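Cloltport bin picking kit – worth the money?

marlow_t
Has anyone here run the Cloltport kit on a KUKA? We've had one on loan since November and I have to say yes or no soon. Ours picks mixed toys out of a gray metal bin.

ddecker
What gripper? I had the Jevden one and sent it back. The fingers were fine but the cable kept snagging.

marlow_t
The Cloltport one, stock fingers. Setup took a morning. Software is rated for parts up to 470 grams, and we stay under 295.
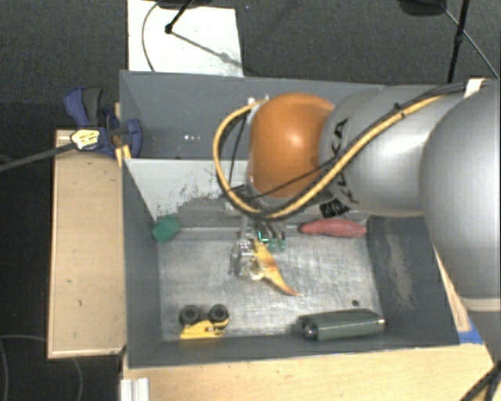 Out of 200 picks we had 22 misses, most of them near the walls. Curved shapes in the middle of the floor go fine.

ddecker
That's too many misses for the price. I wouldn't sign.

Lovisa Granström
I disagree. Mixed shapes on scratched metal are hard for any vision package. Dönmez did no better for us, and their support took a week to answer.

pk_wedel
We run Cloltport at Wedel. Turn on the wall margin setting – it's off by default. You lose some speed. Also tie the cables back further up the arm.

ddecker
A setting like that should be on from the start.

marlow_t
Didn't know about the margin. I'll run another 200 with it on and post the numbers.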